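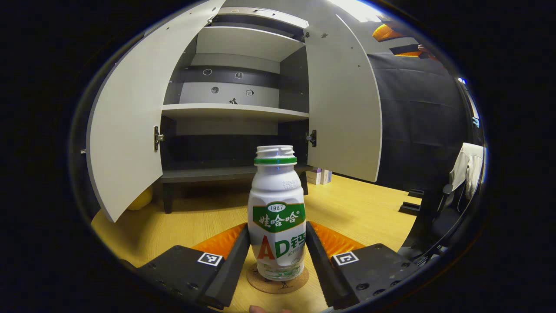 Tavis Remote Interview System
Operator's Guide, Section 2: Preparing an interview with a witness or suspect abroad

Issued by Stosska, Aug 30, 2022

Use this section when a prosecuting authority in one country has been given permission to question a person who is in another. It covers the work of the operator at the host site. The legal basis for the interview is a matter for the two authorities and must be settled before a session is opened in Tavis.

Before you begin

You will need:
- an operator account with host rights
- the reference number of the request for assistance
- the written consent of the host authority, in its final signed form
- the names of all persons who will be in either room
- the interpreter's booking number, if an interpreter is needed

Requests must be entered at least 21 days before the proposed interview. A shorter period can be accepted only by the duty registrar at Brelleck, who will record the decision in the case log.

Opening the session record

1. Sign in to Tavis and select New Session, then Cross-border.
2. Enter the reference number. The names of the requesting and host authorities are filled in automatically. If either is wrong, stop and contact the registrar. Do not correct the name by hand.
3. Select the status of the person to be questioned: witness, suspect or other. This choice decides which statement of rights is displayed at the start of the interview.
4. Attach the signed consent. Draft copies are rejected.
5. Enter the list of questions if the host authority has asked to see it in advance. Mark the list as Restricted. It will then be hidden from everyone except the registrar and the person leading the interview.
6. Select Save and Lock.

Note: A locked record can be reopened only by the registrar. Each reopening is shown in the case log with the time and the operator's account name.

Caution: The status entered in step 3 cannot be altered during an interview. If a witness becomes a suspect while questions are being put, the session must be closed and a new record opened. Lawyers for both sides must be told before questioning resumes.

Adding an interpreter

7. Open the Language tab and choose the language of the interview and the language of the person questioned.
8. Enter the booking number. Bookings made through Zakharchenko are checked against the register at once. Bookings from other suppliers are held until an operator at Brelleck has confirmed them.
9. Choose Consecutive or Simultaneous. Consecutive is the default and should be kept where the record may be read in court.

Note: Interpreters join on a separate sound channel. Both channels are kept in the final recording.

Testing the link

10. Carry out the first test no later than the working day before the interview.
11. Select Test Link and wait for the remote site to answer. Both sites must read out the reference number.
12. Check that the person to be questioned will be able to speak to a lawyer in private. The Private Line button must turn grey at the host site when the line is in use.
13. Print the test report and have it signed at both sites.

If the test fails, the screen will show a fault number. Fault 63 means that the remote site's certificate has expired, and the remote operator must renew it. Fault 13 means that the recording store is full. For any other fault, contact Stosska support and quote the reference number.

Caution: Do not begin an interview on an ordinary telephone or video call while a fault is being repaired. A statement taken in this way may not be admitted by the requesting court.

Premises with diplomatic status

Where the host site is an embassy or consulate, the head of mission must agree in writing to the equipment being brought in and to the persons admitted. Attach the letter to the record under Premises. Equipment must be removed on the day the interview ends, unless the letter allows it to stay.

For the conduct of the interview itself, see Section 3.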